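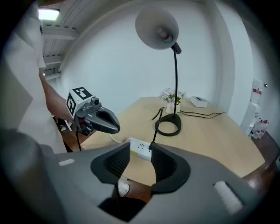 Figure 4: Power strip on a wooden table.

Section 4. Connecting the Holtosden Desk Hub to Mains Power

This section applies to the Holtosden Desk Hub when installed in a shared study room, library or meeting space. Read the whole section before starting. Wall-mounted units are covered in Section 6.

Before you begin

The hub draws its supply from a single earthed outlet. A power strip may be used between the outlet and the hub provided it carries a current approval mark and has its own overload protection. The combined load of all equipment on the strip must not exceed 2,000 watts. Add up the figures on the rating labels, including those of any chargers left plugged in overnight.

CAUTION: Do not connect one power strip to another. Do not run a strip from an extension lead, whatever its length.

Placing the strip

1. Switch off the wall outlet and unplug any equipment already connected to it.
2. Set the strip on a flat, dry surface, outlets facing up. Keep it clear of radiators, curtains and drink stations.
3. Check the cord along its full length. If the sheath is split, crushed or discoloured, take the strip out of service and tag it.
4. Route the cord along the rear of the furniture. Cords must not cross a doorway or pass under carpet.

NOTE: Where the furniture is moved regularly, fit the Perić cord clips supplied in Bag B. They press on by hand and need no screws.

Connecting the hub

5. Confirm that the rocker switch on the hub is in the OFF position.
6. Insert the hub plug into the outlet on the strip nearest the cord. Push it fully home.
7. Connect the Vollska display adaptor, if one is being used. Leave the neighbouring outlet free, as the adaptor body is wider than a standard plug.
8. Switch on the wall outlet, then the strip, then the hub.
9. Wait 64 seconds. The status light flashes amber during start-up and turns steady green when the hub is ready.

If the light stays amber, switch off at the wall and repeat steps 5 to 8. If it turns red, the hub has detected an earthing fault. Switch off at the wall and do not use the outlet again until a licensed electrician has tested it. Code 136 on the hub display refers to the same fault.

Routine checks

Inspect plugs and cords every January and after any change to the room layout. Hubs on the Hostier timer restart at 4 a.m. each Sunday — a short click and a brief amber light at that hour are normal.

Record each inspection on the sheet at the back of this guide. Completed sheets should be sent to Lumturie Popescu, Facilities Services, who also authorises the replacement of tagged equipment.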